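Datasets / Entertainment / Television
Filed under: TV Recaps & Spoilers, Text Data

# Tasura Episode Discussion Corpus — Data Card

## Summary

The Tasura Episode Discussion Corpus is a collection of English-language recaps, spoiler posts and viewer predictions written about the serial drama *Trikitz*. It was assembled to support research on how viewers speculate about a story while it is still being told. Each document is linked to the episode it discusses and to the point in the broadcast schedule at which it was posted.

The corpus is maintained by Shahab Kiani and Jucélia Guimarães. Correspondence about its contents should be addressed to the maintainers through the project's issue tracker.

## Contents

The current release covers 2 seasons of *Trikitz* and contains 400 documents, divided among 112 discussion threads. Documents are stored as plain text, with one metadata record per document. The metadata fields are:

- `doc_id` — unique identifier
- `thread_id` — identifier of the parent thread
- `season`, `episode` — the episode under discussion
- `phase` — `before`, `during` or `after` the broadcast
- `type` — one of 4 values: `recap`, `spoiler`, `prediction`, `review`

A document that fits more than one type carries the value that describes its longest section. Headlines are kept as the first line of the text and are not stored separately.

## Collection

Posts were contributed by their authors through Brokero, the fan site on which they first appeared. Authors were asked for permission individually, and posts whose authors did not reply were left out. User names have been replaced with random strings that remain the same within a thread but change from one thread to the next.

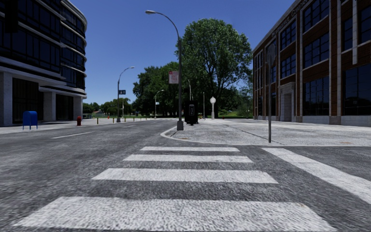
Quoted dialogue longer than two sentences has been shortened and marked with `[cut]`. Links, advertisements and signature lines were removed by script and then checked by hand. Spelling was left as written, including the several competing spellings of the Nazari family name that appear throughout the first season threads.

## Annotation

Two annotators labeled every prediction for its subject (a death, a departure, an alliance or a return) and for the confidence of the writer. Disagreements were discussed and settled by Jucélia Guimarães. The original labels from both annotators are included in `labels_raw.csv` for users who wish to compute agreement on their own terms.

Predictions were also marked as confirmed, contradicted or open. The open label was applied wherever the season finale left the matter undecided — most notably the question of who betrayed the harbor settlement.

## Known Limitations

Second season threads are longer and more numerous than those from the first. The mid-season break in November produced an unusually large number of spoiler posts, many of which repeat the same leaked casting rumor. Users training a classifier should split the data by thread, as replies often copy whole paragraphs from earlier posts.

The corpus contains plot details for every episode it covers, and some threads include strong language about characters and story decisions.

## Terms of Use

The corpus may be used for noncommercial research and teaching. Redistribution of single documents outside the corpus is not permitted. Contributors may withdraw their posts at any time, and withdrawn posts are deleted in the next release — the file `CHANGES.txt` lists the identifiers affected.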